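Drakska Tabletop Objects

A small collection of everyday objects on a gridded tabletop
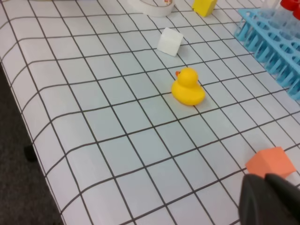
Drakska is a set of short tabletop arrangements made with toys, foam shapes and a few household items, all placed on the same printed grid sheet. We wanted objects that are cheap, easy to replace and different enough in shape and surface to be told apart from any side. The rubber duck and the foam cubes are the ones we come back to most. The duck is glossy and picks up small highlights on its head and back, while the white cube is matte and nearly the same color as the sheet under it, so the two make a useful pair when you are checking your own lighting. A yellow cube goes with them in many of the layouts because its color is close to the duck's, only a bit deeper.

Contents

The collection has 98 arrangements. Each one is a folder with the pictures, a layout file and a short text note. There are 18 different objects. No arrangement uses all of them, and some use only one.

Object groups

Foam: cubes, two cylinders and a wedge. Soft, matte, light enough to be moved by a draft from the window.

Rubber and plastic: the duck, a bath fish, a funnel, a set of measuring spoons.

Wood: a spinning top, a clothespin, a short ruler.

Cloth and paper: a folded washcloth, a paper cup, a small cardboard box.

The full list, with a weight and a longest side for each object, is in objects.txt. Weights were taken on a kitchen scale and are rounded to the nearest gram. The funnel was replaced partway through with one from a different store, so it has two entries. Use the layout file to see which one applies.

The sheet

The grid is printed in thin gray lines on a white sheet and wraps over the edges of the table. We wash it on cold and hang it up to dry. It stretches slightly in one direction after washing, and we did not correct for this. If you need exact distances, measure against the nearest cell and not from one end of the table to the other. Cell measurements from before and after the last wash are in sheet.txt.

Creases are part of the collection. We smoothed the sheet by hand before each arrangement but did not iron it every time.

Layout files

A layout file has one line per object. The fields are object name, column, row, turn and contact.

Column and row give the cell under the middle of the object. When an object sits across a line, which happens a lot, we wrote down the cell that holds most of it. When it was too close to call, the field has both cells with a slash between them.

Turn is given in steps of 45 degrees and was judged by eye. For the duck it is the direction of the beak. For the fish it is the nose. Cubes and cylinders have a dash in this field.

Contact lists any other object it is touching. An empty field means it stands by itself.

Kinds of arrangement

Spread: objects placed apart with at least one free cell between them. 40 of the arrangements are of this kind.

Grouped: two or more objects touching, usually foam against rubber or foam against wood.

Stacked: one object on top of another. These are mostly cubes. The duck on a cube works if the cube is flat side up and the sheet is smooth. The top does not stack on anything.

Single: one object alone, turned a step at a time.

The kind is the first word in each folder's note.

How the arrangements were made

Quentin Joly picked the objects and set most of the layouts. Ya-wen Ng wrote the layout files while standing at the table and checked them again at the end of the day. When the two readings differed, the object's position was read a third time from the pictures, and the note says so.

Most of the work was done in December between nine in the morning and two in the afternoon. The room has carpet and one window, and the light changes over a session. We left the overhead lights on the whole time. Shadows are soft in most layouts and somewhat stronger in the ones marked "late" in the note.

Known problems

The paper cup got dented early on. Layouts before and after the dent are not marked separately.

Names for the yellow cube were not consistent at first. "Yellow block", "yellow cube" and "cube Y" are the same object.

In two stacked layouts the upper object has the cell of the lower one entered twice. We have left these alone because other people had already started using the files.

The bath fish has a faded side. Its turn value does not say which side faces up.

Suggested uses

The collection has been used for sorting exercises, for checking color names and for practicing written descriptions of where things are ("the white cube is past the duck"). It is small, and it will not tell you much about cluttered tables or about objects larger than a hand. Everything was placed on one sheet in one room.

If you split the collection, keep all the Single layouts for an object on the same side of the split. They are very much alike. The file split.txt has the division we use ourselves, with 61 arrangements in the larger part.

Related sets

Flasteck has the same 18 objects on a bare tabletop. Turko has kitchen items only and uses an older layout format without the contact field. A script for converting Turko files is in the tools folder. It fills contact with a question mark.

Corrections

Send corrections to Ya-wen Ng with the folder name and the line you think is wrong. Please do not send back edited layout files, just the line. Accepted changes are added to changes.txt, newest at the top.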